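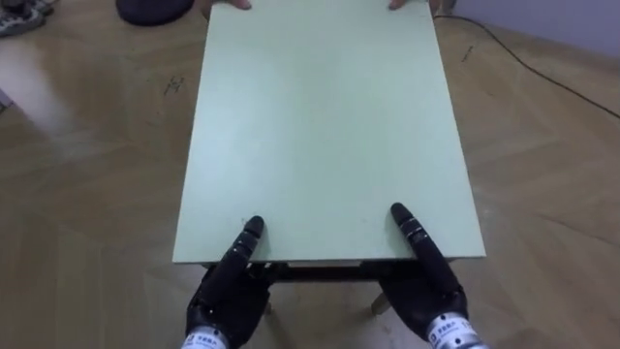 Slide 1: Green tabletop, hands at the far end

Open with the question on the flyer: does a tidy desk make you work better? Ask for a show of hands. Don't comment on the result.

The claim comes in 3 sizes. Small: clutter is distracting. Medium: clutter costs you time. Large: clear your desk and your life will follow. The small one I'll grant. The large one sells storage boxes.

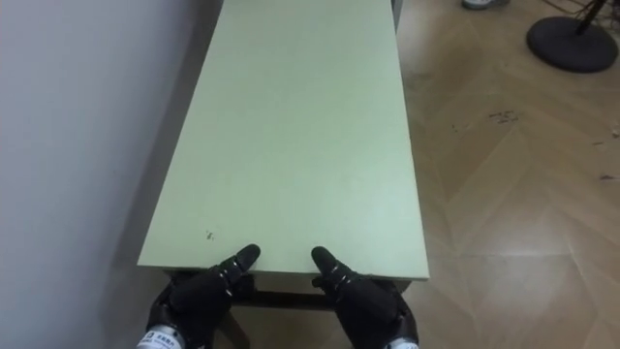 Go on to the Trosden survey. They asked office staff whether mess made them less productive, and most said yes. Well, they would. It was sent out the week after a memo on mess. No one measured any work. Pause here, let people grumble.

Then Vornard, where they brought in clear desks in February and reported fewer lost files. Same month they moved the files on to a shared drive. (If asked: no, I haven't seen the full report, only the 2 pages they put out.) 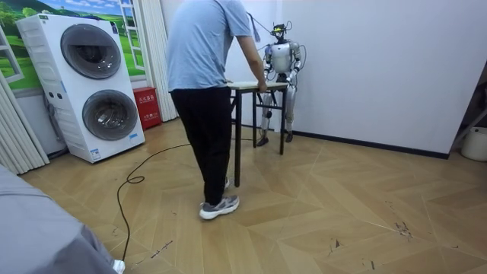
Imogen Farkas
Office manager, Tiltthorpe Library Service

My own desk: skip if running late. I kept it bare for 4 weeks and found I had filled a drawer.

What I'd want before believing any of it: the same people, the same jobs, tidy one month and messy the next, and someone checking the output who doesn't care either way. Cheap enough to do.

Questions. Someone will bring up Einstein's desk. Move on quickly.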